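Tronby grasp stack - FAQ
Last edited 16/03/2026. Still filling this in, ask in the channel if your thing isn't here.

What is Tronby?

The software that sits between the wrist camera and the gripper driver. Takes images, finds the object, picks a grasp, plans the move, closes the fingers. Python on top, C++ underneath for the control loop. Arm drivers are separate, see the Plustuvari page.

Do I need Plustuvari too?

For a real arm, yes. For replay and sim, no. Tronby will start without it and print a yellow warning. Ignore the warning if you're only replaying.

Which version should I be on?

Whatever is tagged stable. Don't run the December build, it had the frame transform bug (wrist offset applied twice). If your grasps all land the same distance off to one side, you are probably on the December build.

How do I update?

Pull, rebuild, restart the planner, then the perception node. In that order. Old calibration files still load.

Perception node starts but I get no detections.

Check these first:
- lens cap (yes, really)
- exposure set to auto. Fixed exposure plus a pale table washes everthing out
- port 2564 open between the camera machine and the planner machine
- model file path has no spaces in it

Still nothing? Run the viewer with masks turned on. Masks there but no detections means your confidence threshold is too high. Default is 71, on a 0 to 100 scale. Somebody always sets it to 93 to get rid of false hits and then loses the real ones as well.

Why does it keep detecting shadows?

Wide soft shadows on a plain surface mostly get filtered now. The small dense one right next to the object is harder, it tends to get glued onto the mask and pulls the center over. Turn on shadow_split in the perception config. Costs a bit of frame rate. A second light helps more than any setting we have.

Can it segment fuzzy things?

Mostly. Felt, fleece, pipe cleaners, all have an edge that wobbles from one image to the next. Set edge_smooth to 3. Higher than that and small objects start to shrink.

Does printed text on the object matter?

For grasping, no. The mask ignores it. For pose it helps a lot on round things, because a plain sphere gives the pose estimator nothing to hold on to. Lettering or a seam gives it something. Don't expect it to read the words, there's no OCR in Tronby.

The planner says NO_PATH but the arm is clearly fine.

Nearly always the collision box for the table. Someone measured the table in the wrong units or moved the base after measuring. Re-run the table setup tool. If it persists, save the planning request (save_request in the console) and attach it to a ticket.

Difference between Long and Berdale?

Two planners, same interface.
Long: slower, searches more, use it for clutter.
Berdale: fast, fine on an open table, gives up early.
Switch with planner_name in the launch file. You can't switch mid-run, restart needed.

Fingers stop before they touch. Why?

Several possible causes, check the log line right after CLOSE.
- WIDTH_REACHED: the width target came from the mask and the mask was too big. See shadows, above.
- FORCE_LIMIT: the limit is set too low, friction in the linkage is enough to trip it.
- TIMEOUT: driver problem, go to the Plustuvari page.

One finger is right by the object and there's a gap on the other side.

That's a centering error. Our fingers are meant to close symmetrically about the gripper midline, so an offset object gets shoved sideways by whichever finger is nearer. A ball will roll. Compare the gap on each side in the wrist view, like with the tennis ball below: left plate nearly at the felt, clear strip of table before the right one. Set center_check to true and the planner will hold the close and ask perception for a new center when the two gaps don't match. If it asks over and over, redo hand-eye calibration.

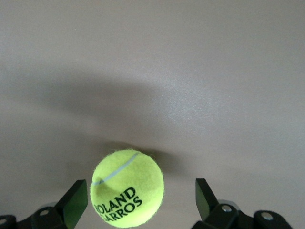
How often should I recalibrate?

After anyone unbolts the camera. After a crash. Otherwise when the centering retries start to creep up in the log. Don't do it daily, you'll just add noise.

Can I log only the wrist camera?

Yes. log_streams: wrist. Files get big quick so point it at the data disk and not your home folder.

Where do I report bugs?

Tracker, Tronby project. Put in the config, the log and the version tag. "Doesnt work" tickets get closed.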